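The Night Shift at Jotbridge

Rack 5 went down first. Then the rest of the row, click click click, like somebody walking along switching off lamps.

Huguette Boychuk had her coat half on. Took it off again.

"Talk to me," she said to the phone.

"Cooling alarm," said Cloutier. Cloutier was at the other site, 123 miles off, eating something. "Your alarm. Not mine."

"I can see its mine."

She ran. Down the ramp, past the loading dock, badge in her teeth. The trailer sat in the yard where they'd parked it in August, just for a week, just until the new hall was ready. Still there. Still humming, most nights. A whole company's payroll in a steel box on wheels, plus the Clidine backups, plus whatever the sales people had promised.

Not humming now.

She got the door open and the heat came out at her. Fans screaming. Lights all the wrong color.

"How many machines?"

"Nearly 700," said Cloutier.

"I meant still up."

Chewing. Then no chewing. "Fewer."

Okay. Okay. Pump first. The pump was a Drultimeck, the old kind, with a handle on the side for when everything else gave up. She'd read the manual once. On a bus. The handle wanted a code before it would unlock, who puts a code on a handle?

"Try the building number," said Cloutier.

No.

"Try your birthday."

"Why would it be my birthday?"

"I don't know, Huguette, I'm panicking."

She wiped her face. Looked at the inside of the panel. Someone had scratched four digits in the paint with a key, small, down in the corner where you'd only find them if you were on your knees.

1641.

The handle dropped so fast it nearly took her wrist with it. She pulled. Pulled again. Something coughed way down in the floor, and coughed, and then water was moving, she could hear it going under her shoes.

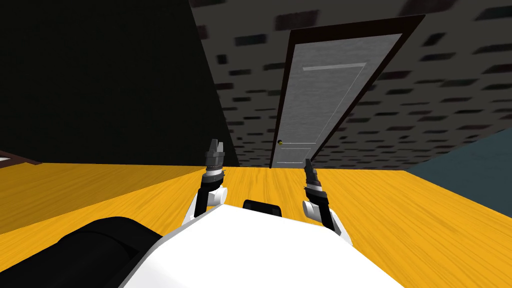

Two arms up, and the door beyond.

"Temperature's coming down," Cloutier said. "A bit. Dont stop."

She didn't stop. Her shoulder burned. Outside a truck backed up, beeping, and somebody shouted at it, and the row came back one rack at a time, amber, amber, green.

"Payroll's up," said Cloutier. Then, after a while, "Who scratched that number in there?"

She ran her thumb over it. The last 1 had a little hook at the top. She made her own ones like that. Always had.

She'd never been inside the trailer before tonight.

"Huguette?"

"Still pumping," she said.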